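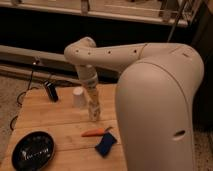
4.2 How a thing lies: resting words for tabletop objects

2018-11-12
Bijan Khosravi, Maëlle Girard
62 shares | 16 comments

In Section 4.1 we looked at the words people use for where an object is. We now turn to how it lies, which we found to be the richest part of the whole Kiltmont collection. By a resting word we mean any word or short phrase that tells a reader which side of the object is down, which way it points, or what shape it has been left in. "Standing," "tipped over," "folded in half" and "facing the wall" all count. "Near the bowl" does not, and neither does "on the table," since every object in this part of the study was on a table.

The notes were written in June by people sorting and setting out small household things. After we took out blank entries and repeats, 2307 notes remained. Each was read by both authors separately. Where we disagreed we talked it through, and a few of those talks ran to most of an afternoon (the word "flat" alone filled a page of our shared notebook, and we would happily fill another).

Objects fall into loose groups according to how much a writer has to say before a reader can picture them. A round bowl needs very little. Placed on its base, it looks much the same from every side of the table, and writers tended to give its color and move on. A cup is different. It has an open end and a closed end, and a reader who is told only "a cup" will nearly always picture the open end up. When the cup is turned over, as the white paper one is in Figure 5, the writer has to spell that out. We were delighted by how many ways there are to do it: "upside down," "rim down," "bottom up," "on its mouth," and, from one writer, "wearing itself like a hat."

Cloth is harder again. A folded cloth has edges, so it can be given a direction, but it has no front that everyone agrees on. Writers who mentioned direction at all tended to borrow it from a neighbor, lining the cloth up with the table edge or with whatever lay beside it. In the Rahimi subset, where each note was limited to 16 words, direction was the first thing to be dropped from cloth and the last to be dropped from anything with a point.

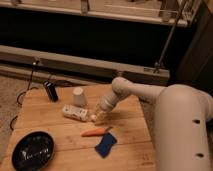
Long objects bring in a second question, that of which end comes first. Our writers showed a strong pull toward the end that looks most like a tip, and they kept to it even when the other end was brighter or closer to them. A bottle on its side was described by its neck, as in "bottle lying down, neck to the right," which would fit the one in Figure 6 very well. The toy carrot in the same figure has its orange point to the left and its green top at the other end. Following the pattern in the notes, we would expect "carrot pointing left," with the top mentioned later or left out. The cup behind the bottle is upside down, so one short note on this table would need three different kinds of resting word. Mixed tables like this are where the notes are liveliest, and we would urge anyone repeating the work to include plenty of them.

Two cautions are needed. First, toy food seems to pull its words from real food. A toy carrot has a "tip" and "leaves" in the notes, and we cannot say whether an unfamiliar shape of the same length would be treated this way. Second, the writers worked from their own side of the table, and "left" in a note means the writer's left unless we say otherwise. We checked 100 notes by hand for this point before going on to the rest.

We also tried grouping the notes with the Garkon word list, which was built for furniture. It handled "upright" and "on its side" without trouble but had no place for "folded," "crumpled" or "draped." Those words were added under a new heading, soft shapes, and we kept that heading for the Hurero comparison in Section 4.3.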